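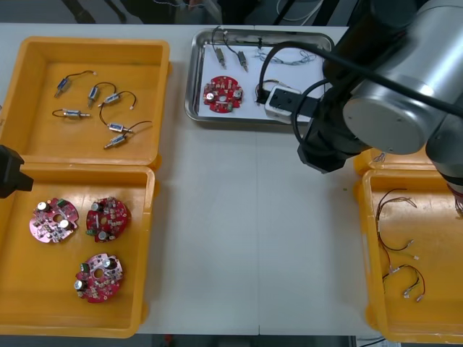 So, the new Sundadley single! "Varkitz" came out this month and I've had it on pretty much nonstop, in the car, in the shower, at my desk when I should be answering your emails. It opens with a dry little clicking beat, and then Clodagh Conneely comes in singing so low you lean toward the speaker. I kept trying to think what that click reminds me of, and it's solenoids, those little metal ones with the thin dark leads and the white connectors, lying in an orange-yellow bin. Picture a drawer full of them all firing in time and you've got the first verse.
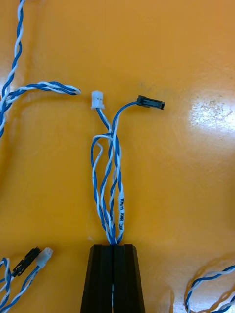 The album is called Nurkwood and it's due in November. Six songs on the first side, one long one on the second (43 minutes in all), and Holger Lie produced the whole thing. I've only heard bits so far, but the guitar and the cello on the title track never let go of each other. They go round and round like twisted blue-and-white wire, and by the last chorus I'd given up trying to follow just one of them. Best thing they've done, and yes, I know I said that about the last record too.

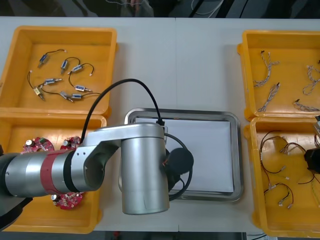 Delwyn Donnelly wrote in to say I'm overrating it, that the single is a minute too long, and that the band hasn't been the same since Ebbe Isaksson stopped playing drums. Fair enough, Delwyn! I do miss those drums. But give that last minute another go with headphones on, there's a whole second vocal tucked under the fade and I missed it the first few times.

They're also playing a release show at the Strand, which only holds 100 people, so be quick.

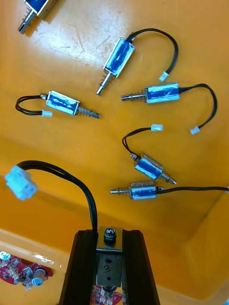 Doors are at 7 p.m. and Folasade Afolabi is opening, just her and a piano. I have my ticket already and I'll be down front on the left. Come say hi if you make it in.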